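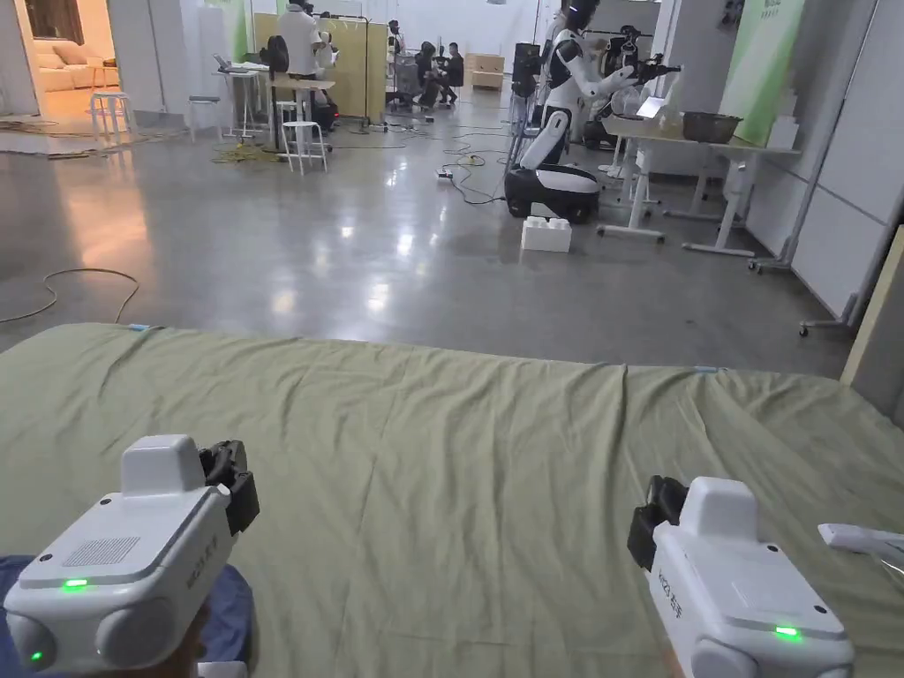 Beim Glattstreichen wandere das Tuch jedes Mal wieder nach vorn, heißt es in einer Zuschrift aus Brallstead, und die Falten seien danach nur woanders. Meist wurde dann Schritt 2 ausgelassen.

4.2 Überwurf Femdale auflegen und glätten

1. Tuch der Länge nach auf die Fläche legen und von der Mitte aus aufklappen.
2. Hintere Kante ausrichten und mit zwei Stücken Klebeband markieren.
3. Von der hinteren Kante nach vorn streichen, mit flacher Hand, ohne zu ziehen.
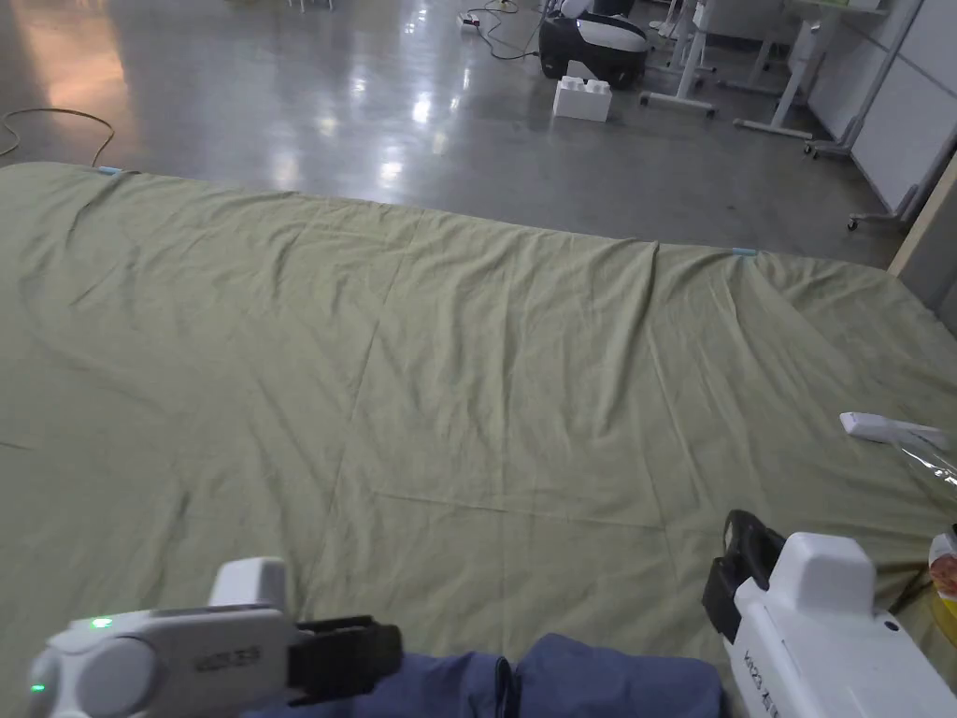
Abb. 2: Tuch mit Falten und Wellen, hellblaue Markierungen an der hinteren Kante

4. Quer verlaufende Wellen zur nächsten Seite hin ausstreichen. Lange, schräge Falten zuerst — die kleinen verschwinden oft mit.
5. Ecken zuletzt herunterlegen.

Hinweis: Scharfe Faltlinien vom Verpacken lassen sich von Hand nicht entfernen. Tuch 2 Stunden ausgebreitet liegen lassen oder auf niedriger Stufe bügeln.

Vorsicht: Klebeband nicht über 70 Stunden auf dem Stoff lassen. Es können Rückstände bleiben.

Kleinteile, Papier und Telefone vor dem Glätten vom Bett nehmen. Gefaltete Tücher zählen dazu.

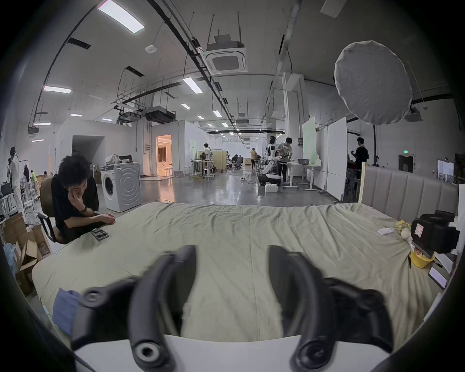 4.3 Abnehmen und Lagern

1. Klebeband langsam und flach abziehen.
2. Tuch zur Mitte hin einschlagen, dann längs falten.
3. Trocken lagern. Ersatz unter Artikelnummer 3277 bei Cludgate.

Kommentare

Bei mir hat Bügeln bei den Faltlinien nichts gebracht, nur Waschen.

Geht das auch mit der Größe von Lūse? Die ist etwas schmaler — bei mir fehlt an der Ecke ein Stück.

Schritt 4 zu zweit machen, dann geht es schneller.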